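Mitgliederliste SV Rirkton, Abteilung Leichtathletik
11. April 2023, von Lovely Belmonte

Hallo zusammen,

zur Frage nach den Startpässen noch einmal der Stand. In der letzten Mail stand:

> Muss ich den Startpass jedes Jahr neu beantragen, oder läuft der
> weiter, solange ich im Verein bin? Und gilt er auch für den
> Straßenlauf in Calimlim?

Der Startpass läuft weiter, die Jahresgebühr wird aber jährlich fällig. Wer in diesem Sommer für uns startet, überweist sie bitte bis Ende Juli auf das Abteilungskonto, mit Name und Startpassnummer im Verwendungszweck. Für Jugendliche bis einschließlich U14 übernimmt die Abteilung den Betrag.
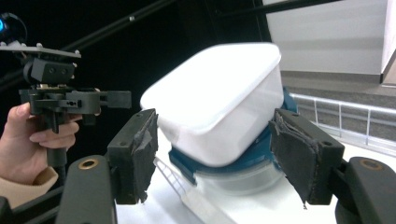 Der Lauf in Calimlim ist ein Volkslauf, dafür braucht man keinen Startpass. Anders ist es bei der Kreismeisterschaft in Virgate: Dort wird beim Abholen der Startnummer geprüft, und Nachmeldungen am Wettkampftag sind nicht möglich. Bisher haben wir 7 Meldungen. Die Staffel ist noch nicht komplett, es fehlt jemand für die dritte Position.

> Was ist mit denen, die vom TV Omgate zu uns wechseln?

Beim Wechsel muss der alte Verein die Freigabe erteilen. Bitte das unterschriebene Formular an mich schicken, ich reiche es dann weiter. Bis die Freigabe vorliegt, startet ihr weiter für Omgate. Trainieren könnt ihr bei uns natürlich trotzdem.
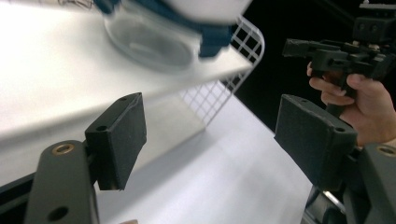

Weißer Tisch, dahinter ein Gitterregal

Die Meldeliste für Virgate hängt am Schwarzen Brett im Umkleidegang. Wer dort nicht vorbeikommt, schreibt mir kurz Disziplin und Jahrgang, bitte nicht über die Liste, sondern direkt.

Viele Grüße
Lovely Belmonte

Seite drucken | Per E-Mail versenden
Kontakt | © SV Rirkton | Nach oben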